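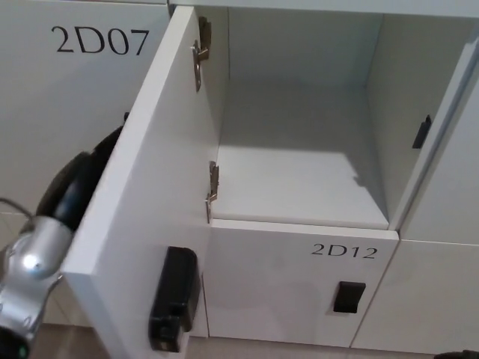
Filed under: Tenant Meetings / Building Services

Ostine House Users' Group
Minutes of the July meeting, held in the ground floor meeting room, 10.30 am

Chair: Despina Nikolaidis
Present: representatives of Plendar, Tosh and Kumier; building manager; minute taker
Apologies: second representative for Tosh

1. Minutes of the previous meeting
Agreed, with one correction. Under item 4, "supply fan" should read "extract fan".

2. Matters arising
2.1 The replacement damper actuator for the second floor east duct has been delivered and fitted. Commissioning sheet to be added to the plant log.
2.2 Kumier asked whether the revised cleaning hours had been issued in writing. They had not. Building manager to issue.

3. Heating and ventilation
3.1 The building manager reported that the air handling unit filters were changed at the end of the previous month. Pressure drop across the new filters was 50 Pa at normal fan speed. The next reading will be taken before the autumn changeover.
3.2 Plendar reported stuffy conditions in its two internal rooms during the afternoon. The supply grilles in both rooms had been partly closed by occupants. It was agreed that grilles should be left as set by the commissioning engineer and that requests for adjustment should go through the help desk.
3.3 Carbon dioxide readings were tabled for the larger of the two rooms. The highest reading was 951 ppm, taken at 3.15 pm with the door shut. Tosh asked for the same measurement with the grilles fully open. Agreed.
3.4 The boiler remains on summer setting — hot water only. No change proposed.

4. Electricity
4.1 Sub-meter readings for the shared areas were circulated. Consumption for the period was 764 kWh. Tosh queried the apportionment between floors, as the second floor corridor lighting is on a separate circuit from the stairs. Building manager to check the circuit schedule against the distribution board and report back.
4.2 Corridor lighting sensors are set to a hold time of 14 minutes. Kumier proposed a shorter setting. Plendar objected on the grounds that the lights by the copier already go off while people are standing there. Deferred until the sensor positions have been reviewed.

5. Storage
5.1 Tenants were reminded to send locker faults to the help desk with the number shown on the door.
5.2 The draft allocation list has two names against the same locker in one case. Plendar and Tosh to resolve between them.
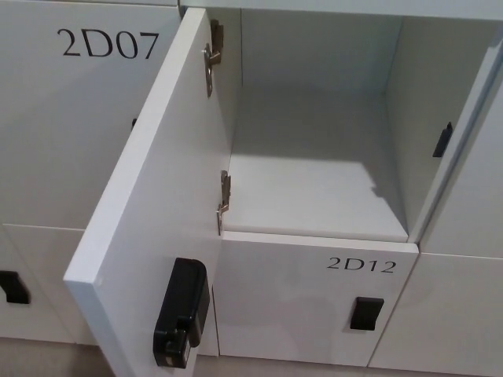
Lockers, with door 2D07 at upper left.

6. Water hygiene
6.1 Weekly flushing of little-used outlets continues. The log for the first floor shower has a gap of one week. The chair asked that a deputy be named for periods of leave.
6.2 Descaling of the kitchen taps is due. Contractor's quotation awaited.

7. Any other business
7.1 Kumier will have a delivery of shelving before the next meeting and needs the goods lift in the morning — protective lining to be hung beforehand.
7.2 Tosh asked for the bicycle store door closer to be adjusted. Passed to the help desk.

8. Next meeting
Same room, 10.30 am. Items for the agenda to the chair one week before.

Actions
Building manager: 2.2, 3.3, 4.1
Plendar and Tosh: 5.2
Chair: 6.1, deputy for flushing log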